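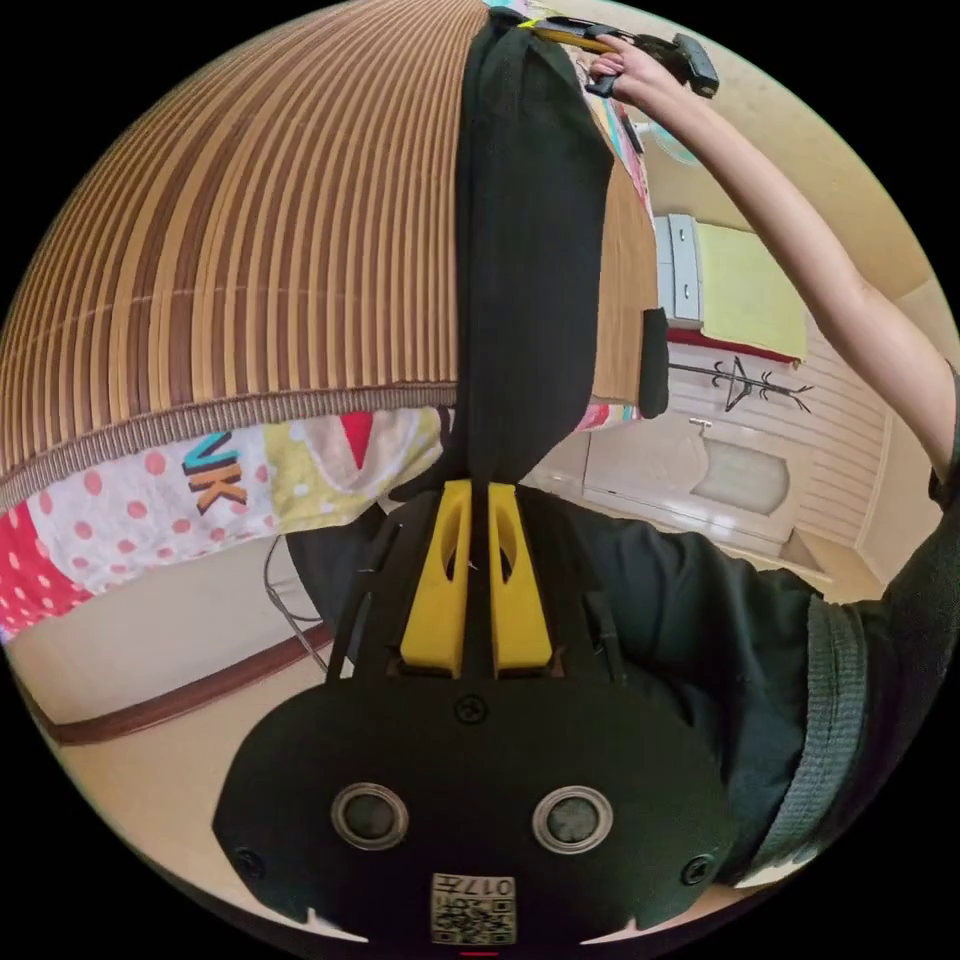
¿Qué cambia para quien compra harina ecológica de Nurkell?

Desde este mes, cada lote llevará en el envase el resultado de un análisis de residuos de plaguicidas, con la fecha de la muestra y el límite de detección del laboratorio. Hasta ahora la cooperativa solo entregaba esos datos a los distribuidores que los pedían.

La medida se anunció el miércoles 3 de noviembre de 2021 y afecta a las harinas de trigo, espelta y centeno. Nurkell reúne a 44 productores y ha fijado un máximo de 2.000 kilos por lote, de modo que un resultado dudoso no obligue a retirar toda la cosecha de una finca.

Los análisis los hará el laboratorio Diler, que buscará 290 sustancias, entre ellas el glifosato y varios fungicidas de almacén. «El certificado ecológico dice cómo se ha cultivado, pero el grano pasa luego por camiones, silos y molinos que a veces se comparten», explica Maite Salcedo, responsable de calidad de la cooperativa.
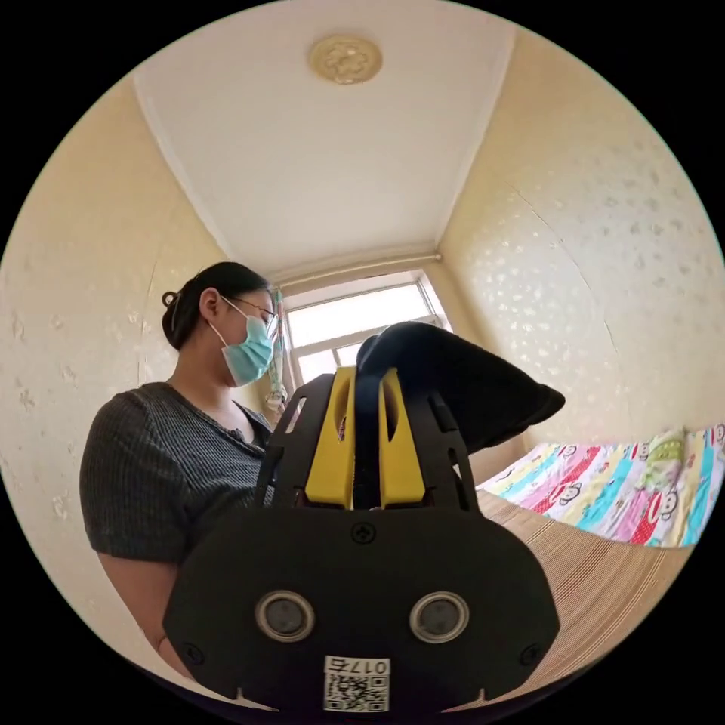 Salcedo añade que el transporte es el punto que más les preocupa — sobre todo en campaña, cuando se contratan vehículos de fuera. Los transportistas tendrán que presentar un justificante de limpieza antes de cada carga. Si un lote da positivo, se repetirá la prueba con una segunda muestra y, de confirmarse, se comunicará al organismo de certificación y no saldrá a la venta.

Parte de los agricultores pidió aplazar el plan por su coste. Nuria Zabala, que cultiva espelta, calcula que el kilo subirá 2 céntimos en origen y teme que lo acabe pagando el productor. La cooperativa asumirá el gasto durante el primer año y después revisará el reparto.

La distribuidora Sokasia ha confirmado que mantendrá los precios hasta final de temporada. La cadena de panaderías Nieto, otro de los clientes habituales, está estudiando si traslada los datos a las etiquetas de su pan integral. Los resultados podrán consultarse también en la web de la cooperativa con el número de lote impreso en el saco.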